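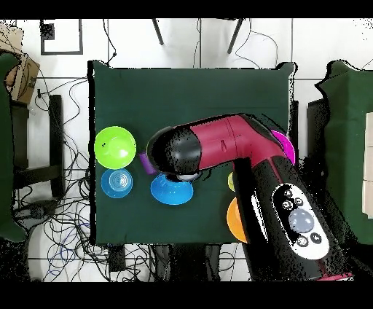

Lemora를 처음 알게 된 건 3월이었어요. 논문이 올라왔다고 연구실 채팅방이 한참 시끄러웠는데, 저는 그때 제목만 보고 넘겼거든요. "적은 시연으로 배우는 그릇 정리"라니, 또 그릇이야? 싶어서요. 그런데 Tutix에서 코드랑 학습 설정, 과제 묶음까지 한 번에 내려받을 수 있게 패키지로 정리해서 풀어놓았길래, 결국 우리 Irnham 작업실에 깔아서 2주 동안 붙잡고 살았습니다. 오늘은 그 후기예요. 좀 길어요! 설치 이야기만 궁금하신 분은 중간쯤으로 건너뛰셔도 됩니다.

먼저 이게 뭐냐면, 사람이 로봇팔을 움직여서 보여준 시연 몇 개를 가지고 그릇을 집고, 옮기고, 포개는 동작을 배우게 하는 방법이에요. 저자는 Nayeli Castaño와 Nayeli Montoya. 네, 두 분 다 이름이 Nayeli예요. 그래서 저희 작업실에서는 Castaño 쪽 파트, Montoya 쪽 파트 이렇게 성으로만 부르는데, 부록을 보면 Castaño가 물체를 보는 쪽(어디를 잡을지 고르는 부분)을 맡았고 Montoya가 동작을 이어 붙이는 쪽을 맡았다고 되어 있습니다. 써보면 이 두 부분의 완성도가 꽤 달라요. 이 얘기는 뒤에서 다시 할게요.

핵심 아이디어는 생각보다 단순합니다. 시연을 통째로 흉내 내게 하지 않고, 손끝이 그릇 테두리에 닿기 직전의 짧은 구간만 잘라서 그 부분을 아주 꼼꼼하게 배우게 해요. 나머지 이동 구간은 그냥 경로 계획기한테 맡기고요. 처음 읽었을 때는 "그럼 학습은 거의 안 하는 거 아닌가?" 했는데, 돌려보니 그릇 다루기에서 어려운 건 정말로 그 마지막 구간이더라고요. 허공에서 팔이 좀 돌아가든 말든 상관이 없어요. 테두리에 집게 한쪽은 안으로, 한쪽은 밖으로 들어가야 하는데 여기서 조금만 틀어지면 그릇이 미끄러져서 탁자 끝까지 가버립니다.

설치는, 음, 반나절이면 될 줄 알았어요. 안내문이 친절하긴 해요. 순서도 잘 적혀 있고 오류 메시지별로 대처법도 있고요. 문제는 카메라 보정이었습니다. 보정판을 탁자 위에 놓고 팔을 여러 자세로 움직이면서 찍으라고 되어 있는데, 어떤 자세가 좋은 자세인지는 한 줄도 없어요. 처음에는 제가 탁자 가운데서만 깨작깨작 찍었더니 가장자리로 갈수록 좌표가 밀리는 거예요. 가운데 있는 그릇은 잘 잡는데 왼쪽 끝에 있는 그릇은 꼭 허공을 집더라고요. 결국 탁자 네 귀퉁이까지 넓게 돌면서 다시 찍었고, 여기까지 6시간이 걸렸습니다. 혹시 따라 하실 분은 처음부터 넓게 찍으세요. 높이도 바꿔가면서요. 제발요.

하나 더, 탁자 색. 저희는 짙은 초록색 상판을 쓰는데 이게 의외로 좋았어요. 처음에 흰 판으로 해봤을 때는 밝은 그릇 경계가 자꾸 흐려졌거든요. 초록 위에서는 주황이나 자홍색 그릇이 아주 또렷하게 떨어져 나옵니다. 대신 연두색은 살짝 걱정했는데, 명도 차이가 커서 그런지 저희 환경에서는 괜찮았어요. 논문에는 배경색 얘기가 전혀 없어서 이건 순전히 제 경험담이고요.

이제 과제 얘기를 해볼게요. 패키지 안에 Chow라는 과제 묶음이 들어 있어요. 이름이 귀엽죠. 크기가 다른 그릇 여러 개랑 컵을 탁자에 흩어놓고, 지시한 그릇을 집어서 다른 그릇 안에 포개거나 정해진 자리로 옮기는 거예요. 배치표가 같이 들어 있어서 그대로 놓으면 되는데, 그릇 자체는 알아서 구해야 합니다. 꼭 똑같은 제품이 아니어도 된다고 해서 저는 시장 그릇 가게에서 색깔별로 집어 왔어요. (가게 사장님이 잔치하냐고 물어보셨음.) 모양이 비슷한데 크기만 다른 것들을 섞으라는 조언이 있었고, 이건 진짜 맞는 말이에요. 다 다르게 생긴 그릇이면 과제가 너무 쉬워집니다.

시연은 33개를 모았어요. 논문이 권하는 개수가 딱 이거라서 더도 덜도 안 하고 맞췄습니다. 시연을 모으는 화면은 칭찬하고 싶어요. 한 번 끝날 때마다 쓸지 버릴지 바로 물어봐 주고, 접촉 직전 구간을 어디서 잘랐는지 그래프로 보여줍니다. 자동으로 자른 위치가 이상하면 마우스로 끌어서 고칠 수도 있어요. 저는 성격이 급해서 초반에는 확인도 안 하고 다 저장해버렸는데, 나중에 보니까 집게가 그릇 위에서 한참 머뭇거린 구간이 그대로 들어가 있더라고요. 그걸로 학습시키면 로봇도 똑같이 머뭇거려요! 그릇 위에 가만히 멈춰서 생각하는 척하는 게 너무 저 같아서 웃기긴 했는데, 어쨌든 그 시연들은 지우고 다시 모았습니다.

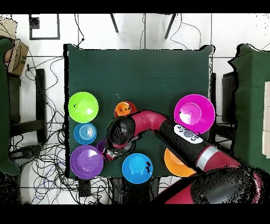
그릇들 배치를 바꿔가면서 돌려본 결과, 포개기 성공률은 약 80퍼센트였어요. 이 정도면 저는 꽤 놀랐습니다. 예전에 쓰던 방법은 시연을 훨씬 많이 모아도 그릇이 서로 붙어 있으면 바로 무너졌거든요. Lemora는 그릇끼리 가까이 있어도 테두리에서 틈이 있는 쪽을 골라서 들어가요. 옆 그릇을 살짝 건드리긴 하는데 엎지는 않는 정도? 이게 Castaño 파트인데, 패키지에서 제일 잘 만든 부분이라고 생각해요. 어디를 잡을지 후보를 색으로 띄워주는 창이 따로 있어서, 실패했을 때 왜 거기를 골랐는지 대충 짐작이 됩니다. 디버깅하는 사람 마음을 아는 분이에요, 분명히.

약한 건 컵입니다. 컵! 서 있는 컵은 그럭저럭 잡는데 옆으로 누운 컵 앞에서는 후보가 마구 튀어요. 어떨 땐 입구 테두리, 어떨 땐 몸통 한가운데를 고르고, 심하면 옆에 있는 그릇 테두리를 컵의 일부로 착각합니다. 논문 한계점 절에 "원통형 물체에서 성능이 떨어질 수 있다"고 한 문장 적혀 있긴 한데, 한 문장으로 끝낼 일은 아닌 것 같아요. Chow 배치표에도 컵이 꼬박꼬박 들어가니까요. 저는 컵이 누운 시연을 더 넣어볼까 하다가, 그러면 논문 설정이랑 달라져서 비교가 안 되니 이번에는 참았습니다. 다음에 따로 해보고 글 쓸게요.

그리고 가림 문제. 팔이 탁자 위로 쭉 뻗으면 그 밑에 있는 그릇은 카메라에 반만 보이거나 아예 안 보이잖아요. 저희는 팔이 오른쪽 아래에서 들어오는 구조라 오른편 그릇들이 특히 손해를 봅니다. Lemora는 시작할 때 한 번 전체를 보고 기억해 두는 방식이라 평소에는 문제가 없는데, 중간에 뭐가 밀려서 위치가 바뀌면 그 기억이 틀린 채로 그냥 가요. 한번은 주황 그릇을 살짝 민 다음에 원래 있던 자리로 내려가서, 아무것도 없는 탁자를 아주 정성스럽게 집더라고요. 다시 보게 하는 옵션이 있긴 합니다. 설정 파일 맨 아래에 숨어 있고 기본은 꺼져 있어요. 켜면 느려지지만 저는 켜는 걸 추천합니다.

깊이 정보 쪽도 한마디 할게요. 반짝거리는 그릇 안쪽이나 팔 가장자리에 검은 점 같은 빈 픽셀이 생기는 건 이런 카메라 쓰시는 분들은 다 아실 거예요. Lemora는 빈 곳을 주변 값으로 메우는 필터를 기본으로 쓰는데, 이게 팔 윤곽 근처에서는 오히려 독이 될 때가 있어요. 팔이랑 그릇 사이 빈틈까지 메워버려서 둘이 한 덩어리로 보이거든요. 저는 필터 크기를 줄이고 팔 영역을 마스크로 먼저 빼버리니까 훨씬 나았습니다. 조명도 조금 돌렸어요. 그릇 안쪽에 하얗게 뜨는 반사는 완전히 없애지는 못했고, 그냥 같이 살기로 했어요.

Montoya 파트, 그러니까 동작 잇는 쪽은 조금 아쉬웠어요. 집는 동작에서 옮기는 동작으로 넘어갈 때 속도가 뚝 끊깁니다. 딸깍, 하고 멈췄다가 다시 출발하는 느낌. 플라스틱 그릇이라 괜찮았지 안에 뭐라도 담겨 있었으면 다 쏟았을 거예요. 부드럽게 잇는 매개변수가 있는데 올리면 이번엔 목표 자리에서 조금 지나쳤다가 돌아옵니다. 적당한 값 찾는 데 하루를 꼬박 썼고, 지금도 이게 최선인지는 잘 모르겠어요. 게시판에 물어봤더니 다음 판에서 이 부분을 다시 쓴다는 답이 달리긴 했어요. 기다려 봐야죠.

다른 방법들이랑 비교해달라는 댓글이 벌써 보이는 것 같은데요 ㅎㅎ 저는 제대로 된 비교 실험을 한 게 아니에요. 같은 탁자, 같은 팔에서 제가 예전에 쓰던 모방학습 코드랑 느낌을 견줘본 정도입니다. 시연 모으는 수고는 Lemora 쪽이 압도적으로 적고, 학습도 점심 먹고 오면 끝나 있어요. 대신 그릇이 아닌 물체로 넓히려고 하면 테두리가 있다는 가정이 여기저기 박혀 있어서 고칠 게 많습니다. 수건 접기 같은 걸 하시려는 분은 다른 걸 찾아보시는 게 나아요. 접시는? 얕은 접시는 안 해봤어요. 테두리가 낮아서 집게가 바닥을 긁을 것 같은데, 해보신 분 있으면 댓글로 알려주세요!

준비하실 때 자잘한 팁도 적어둘게요. 탁자 다리는 꼭 고정하세요. 팔이 움직일 때 탁자를 건드리면 그날 보정은 끝이에요. 바닥 케이블은 정리하면 좋은데, 저희는 보시다시피 못 했고요. 밟고 다니다가 카메라 선이 한 번 빠져서 시연 하나를 통째로 날렸습니다. 배치를 바꿀 때는 그릇 자리를 사진으로 찍어두면 나중에 실패 사례 다시 만들 때 정말 편해요. 로그에 영상이 남긴 하는데 팔에 가린 그릇은 거기서 안 보이니까요. 그리고 시연하는 사람은 되도록 한 명으로 통일하는 게 좋더라고요. 저랑 후배랑 번갈아 했더니 집게를 넣는 각도가 제각각이라, 그날 학습한 모델은 둘의 중간쯤 되는 어정쩡한 각도로 들어가서 그릇 테두리를 톡 치기만 했어요.

점수를 매기라면 저는 꽤 후하게 주고 싶어요. 그릇 정리나 식기 다루기를 연구하는 분, 시연 모으는 데 지친 분께는 추천. 컵이 중요한 분, 매끈한 동작이 필요한 분은 다음 판을 기다리시고요. 저는 일단 계속 쓸 거고, 다음 주에는 누운 컵 시연을 넣어서 다시 돌려볼 생각이에요. 필터 설정 파일 필요하신 분은 댓글 남겨주시면 보내드릴게요. 주석이 엉망인 건 좀 봐주세요.

2023년 10월 14일

공유 6 · 댓글 33

관련 글
집게 손가락 패드 갈아본 이야기
카메라 보정, 넓게 찍어야 하는 이유
Chow 배치표 인쇄해서 쓰는 법
흰 탁자와 초록 탁자, 깊이 영상 비교
모방학습 입문할 때 읽은 글 모음

문의: 블로그 방명록 | © 2023 Irnham 작업실 노트 | 맨 위로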